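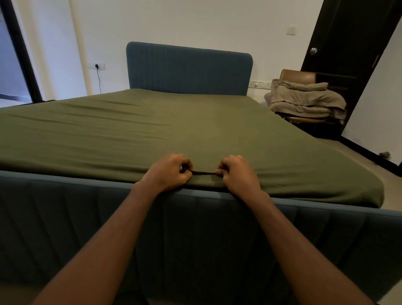

Fitted sheets that stay on a deep mattress?

marlow_k
Posted 2020-10-27

We replaced our old mattress in March and none of our sheets fit it anymore. The new one is thick, and with the topper it is thicker still. I bought a Restico set because the package says it fits mattresses up to 35 cm. It goes on, but the corners at the head end pop off by morning. I have washed it 4 times, cold, and dried it on low. Is this a bad sheet or am I buying the wrong size?

tin_roof
Measure with the topper on and somebody's weight off it. Then look at the pocket depth on the package, not the mattress depth. Some brands list one and some list the other, and they don't always say which. You want a few centimeters left over to tuck under.

pebblecreek
I had Restico and returned it. The elastic is only in the corners on the cheaper line. Get one with elastic all the way around the hem. I switched to Nusley and it stays put, though the colors fade faster than I'd like.

marlow_k
Mine has a tag that says "full elastic," so I don't think it's the cheaper line. Topper included, I get 34 at the side and closer to 36 at the head. I never thought to measure both ends.

tin_roof
There's your problem. It's too shallow for that bed.

ogden77
I disagree about elastic all the way around being the answer. I've had both kinds. What matters is how strong it is, and the dryer kills it. I line dry everything now and my oldest sheet is still tight. Sheet straps are cheap too – the kind that run corner to corner under the mattress.

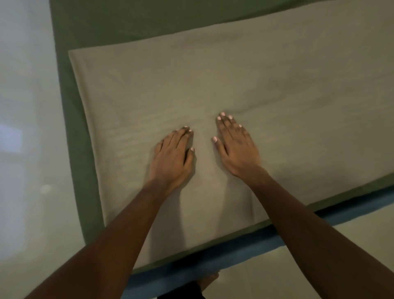 The other thing I'd check is how you store them. I used to ball mine up and shove them in the closet, and they came out twisted. Now I fold them flat on the floor, because my table is too small for a king. Tuck the corners into each other first, fold in thirds, then in half. It takes a couple of minutes.

pebblecreek
Folding has nothing to do with whether a sheet stays on the bed. It just makes the closet look nicer.

ogden77
I didn't say it keeps it on the bed. I said they came out twisted, and a twisted sheet goes on crooked. One corner gets less fabric than the others and that's the one that pops.

lintscreen
Straps worked for us for a while, then the clips started leaving marks on the hem. I would spend the money on a deeper sheet. Trudis makes an extra deep one in cotton. It runs large, so wash it warm the first time.

marlow_k
Thanks. I'm going to try the bed without the topper tonight, and if the corners hold I'll order a deeper one. Does the Trudis come in green?

lintscreen
They had a dark green when I ordered. Mine is gray.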